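Review: Fiadzo twin-arm kit, three months in
By Agustina Orellana
Thursday, March 23, 2023

I bought the Fiadzo kit in December to replace a pair of Daron arms with worn gears. Assembly took one long afternoon and the instructions were clear. Both arms calibrated on the first try.

The trouble started at cycle 193 of a brick stacking run. The right gripper closed and would not open again. The software showed a current warning, then cleared it by itself and kept sending moves. The arm went on working through its routine with the brick still in its fingers until I cut the power.

I have seen the same fault four times in over 400 cycles. It happens on the right arm only. Swapping the wrist cable made no difference – a new gripper motor from Siltham did not help either. Support answered in two days and sent a firmware patch, which I have not installed yet.

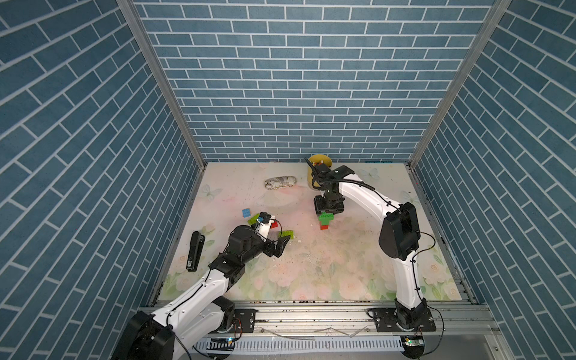
Safety

There is no stop button in the box. Buy one and wire it to both arms before you run anything. Keep your hands off the table while the power is on, even if the screen says idle.

Good arms for the price, but I would wait for the next firmware.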